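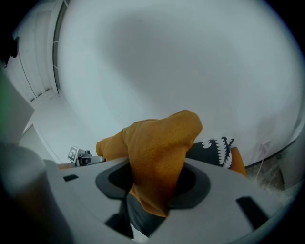

Chisholm Household Skills Club
October
By Jarmila Tichý

Cleaning cloths and cushions

A mustard-yellow terry-type cloth is good for dusting and for wiping down a sofa, but it sheds when it's new and the colour can run. Wash it on its own before you use it near anything pale. Skip the fabric softener. It coats the loops and the cloth stops picking up dust.

Fold the cloth in half and in half again so you have several clean faces to work with. Bunched up in a ball it only cleans with the high spots and pushes the crumbs along. Turn to a new face when the one you're using looks grey.

For upholstery, use the cloth barely damp. Wring it out, then wring it again. Wipe in one direction, arms first, then the back, then the seat. Test any cleaner on the underside of a cushion and leave it overnight. Branislav Dvořáček uses plain dish soap, 2 drops in a basin of lukewarm water, and I haven't found anything at the shops that does better on ordinary grime.
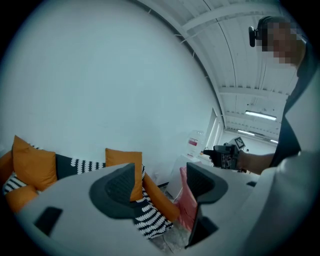 Sofa Cushions

Orange cushions with black-and-white ones make a cheerful sofa, and they need a bit of care in the wash. Do the orange covers separately. Black-and-white patterns, striped or wavy, go in cold water, inside out, with the zipper closed. If you're worried about the black bleeding into the white, put a colour catcher sheet in with them and take the covers out as soon as the cycle ends.

Check the care label before you put any cover in the dryer. Cotton covers shrink, and then you're fighting the insert back in. I hang mine over the shower rail and put them back on while they have a trace of damp left, then let them finish drying somewhere airy. The seams sit flatter that way.

Cushions left in a heap lose their shape at the corners. Stand the square ones up along the back and lay the softer ones in front. Give each one a thump on all four sides when you tidy. Swap the ones by the window with the ones at the other end every month or so, or the colour will fade unevenly.

Vacuum under the seat cushions with the crevice tool before you put everything back.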